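Home Explore Notifications Profile

Hưng Sầm
12th December

Sorting out the stock for the Jillarari craft tables this week. Posting as I go so I don't have to answer the same question 24 times in messages.

236 likes 24 replies

The short bars are the ones people ask for. Two colors, brick red and dark green. Kids line them up as walls or fences, adults mostly want them for edging on the model gardens.

I've stopped keeping them in bags. Bags split and you can't see what's in them. An open gray bin on the table works better — you tip the bars in and everyone can reach. 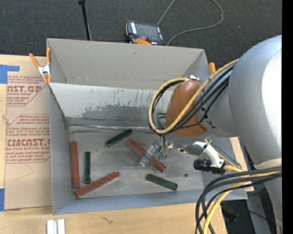 The colors should still be kept separate for storage. Mixed is fine while people are working. At pack-up, red goes in one tub and green in the other, and the tubs go on the bottom shelf at Surden.

Ravindran Kurup asked if we should get a bin with lower sides. I don't think so. Low sides and the bars end up on the carpet. Charcoal carpet and dark green bars is a bad combination, I've stepped on plenty.

The bins do get scuffed. Dish soap and a soft cloth takes off some of it. Don't use the rough side of a sponge, it leaves the surface worse than it was.

We had 3000 bars on the list in February. I haven't done a full check since then and I'm not doing one before the holidays.

If you borrowed any for the Arumugam display, please bring them back to Surden and leave them by the door with your name on the bag. Odd ones are fine.

Still need 2 lidded tubs for the green. Any size that fits a normal shelf. Message me if you have some going spare.

31 reposts 9 replies

More from Hưng Sầm
Shelf labels that stay on
Grillance table covers, which size to get
What to do with half-used glue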